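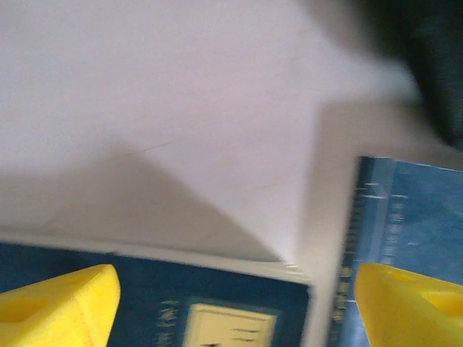 Book handling cell, two-arm bench
Weekly inspection checklist with comments
Site: Drencombe
Done by: Nuala Ó Briain
Day: Wednesday, before first shift
Software on the cell: Trovamov, unchanged from last week

Mark each item OK, FIX or WATCH. Write a comment for anything that is not OK. If an item marked STOP fails, leave the cell locked out and tell the shift lead.

Section 1. Before power

1.1 Main isolator off, lock and tag on. STOP
OK.

1.2 Air supply shut and bled at the valve.
Not fitted on this cell. Both grippers are electric. Please take this line off the form, it was copied over from the packing cell.

1.3 Floor inside the marked area clear and dry.
OK. The tape at the back corner is lifting again. I pressed it down but it needs new tape.

1.4 Guard panels seated, all latches closed. STOP
OK. Second latch from the door is stiff. It closes fully.

1.5 Base bolts on both arms, paint marks lined up. STOP
OK on both. The marks on the left arm are getting hard to see. Repaint at the July service.

1.6 Work surface clean and flat.
WATCH. Fine scratches on the white surface. I ran a fingernail over them and they don't catch. Wiped down with the mild cleaner. Do not use the abrasive pads on it, there is a box of them on the shelf and they should go back to the workshop.

Section 2. Grippers and wrists

2.1 Finger bodies, no cracks.
OK. These are the yellow plastic ones. Look inside the recesses as well as along the outside faces. The last crack we had started in the corner of a recess and could not be seen from the front until it had gone most of the way through.

2.2 Finger pads, wear and seating.
Left arm OK.
Right arm WATCH. One pad is polished at the tip. It still grips. Spare pads are in the Kneževič drawer, bottom one, and we are down to the last pair. I have put in an order for more.

2.3 Pad screws to the torque on the card.
OK. One on the right arm took a small turn. Marked it with the paint pen.

2.4 Wrist camera mount tight, lens clean.
OK after cleaning. There was paper dust on both lenses. Use the lens cloth in the pouch and not a paper towel.

2.5 Wrist cables, no rub marks, slack at full twist.
FIX, done. The sleeve on the left arm had slid down and the cable was touching the housing. Moved the sleeve up and put two new ties on it. Check it again next week.

Section 3. Power on, no load

3.1 Emergency stops, all three, one at a time. STOP
OK. Bench, door and pendant. Reset after each one and confirm that the arms do not move on reset.

3.2 Door switch stops both arms. STOP
OK.

3.3 Home position, both arms.
OK. Both came in inside the mark.

3.4 Slow jog, each joint, listen and feel.
OK apart from a light tick on the right arm at joint four. Same as the last two checks and no louder. I wrote down the cycle count, 1118 since the last service, so we can compare.

3.5 Open and close each gripper 14 times at low speed.
OK. Even travel, no sticking. The form used to say "several times" and everyone did a different number, so please keep it at 14.

3.6 Distance between the arms at the closest taught point.
OK. Gap is 50 mm on the gauge. If it reads less than that, stop and call maintenance. Do not touch up the points yourself.

Section 4. Running with books

Run this section at reduced speed with someone on the pendant. Use books from the test shelf only. Stay outside the guard.

4.1 Approach height over the work surface.
OK. Fingers clear the surface without touching. If you hear a scrape, stop, and redo the height check before you look for anything else.

4.2 Pick up a flat book with another one next to it.
OK with a gap between them. With the covers touching, the right arm pushed the second book along before closing. That is a placement fault and not a gripper fault, but it should be in the operator notes. Leave a gap at least as wide as one finger.

4.3 Hold a thick book on end, fingers at the base.
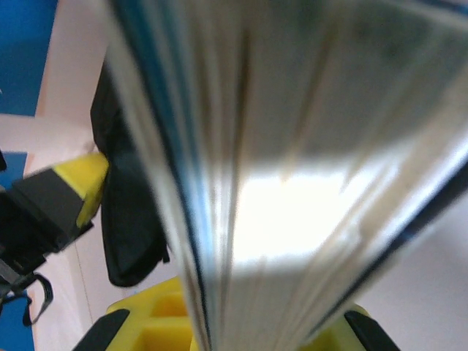
WATCH. The grip at the base is good and there was no slip during the hold. The thing to look at is the top. A thick book spreads open when it is only held low down, and the wider it spreads the closer the loose pages get to anything beside it. Keep the hold short and keep the second arm back until the book is down.

4.4 Grip force on the thickest test book.
OK. Set value on the Plamon controller matches the card. No dents in the cover afterward. If you change the force for a job, write the old value on the card before you change it.

4.5 Bags and straps near the work.
WATCH. Straps are the main snag risk on this bench. Any loose end or loop has to be out of the path of both grippers before you start a cycle. I walked both arms through by hand at the lowest speed to see where a strap could catch, and the worst place is behind the finger body, where you can't see it from the door. Check there first.

4.6 Glare on the wrist cameras.
WATCH. White pages under the bench light wash out in the middle. It has not caused a missed pick. Turning the light down one step helped, and I left it there. If the afternoon crew needs it brighter they should note it in the log.

4.7 Dropped load test, soft block.
OK. Arm stopped and held position.

Section 5. Paperwork and spares

5.1 Log book up to date.
FIX. Two entries from last week have no initials. I have asked.

5.2 Backup of taught points saved.
OK. Saved to the cell drive and to the shared folder.

5.3 Grease due.
Not yet. Due at 1000 hours on the meter for both arms.

5.4 Spares on the shelf.
Finger bodies OK. Cable ties OK. Pads low, see 2.2. Sleeve for the wrist cable, none left, add to the order.

Open items carried to next week
Floor tape, back corner
Right arm pad, polished tip
Left arm cable sleeve, recheck
Joint four tick, right arm, compare with count
Operator note on spacing between books
Remove line 1.2 from the form

Cell released for normal use at 7:40 a.m. Lock and tag removed by me.
N. Ó B.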